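Home | Diary | Notes | Archive

June 17, 2019

Suturing block at Totley. Started on the long incision after lunch, Verena Hollenstein kept the log and called the bite spacing. I was still gripping the curved needle too close to the tip and had to regrasp on most passes.
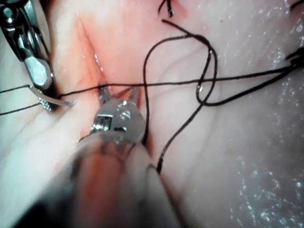 Needle in the upper left jaws, second instrument open below the groove.

Edges were folding inward, so I took the entry point wider. Tension more even after that. Glare on the right side made depth hard to judge; lowered the light one step. Log file is number 1063. Repeat with the shorter thread, and compare against the March sheet.

Filed under: Bench diary, Suturing
Last updated June 2019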